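Knitwear and Bedding Collection at Galville

The Skilwood Residents' Office will accept clean sweaters, bedspreads and curtains at Galville until Thu 13 June. Over 2,000 items were passed on to households last year, and knitwear remains the most requested.
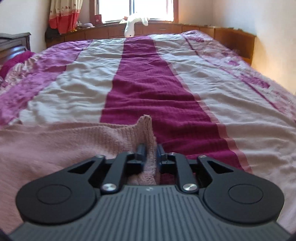

Sweaters should be folded flat – please do not use hangers – and placed in bags of no more than 12. Bedspreads are to be bagged separately. Questions may be directed to Zofia Krajewska at the front desk. The next collection will be held in August.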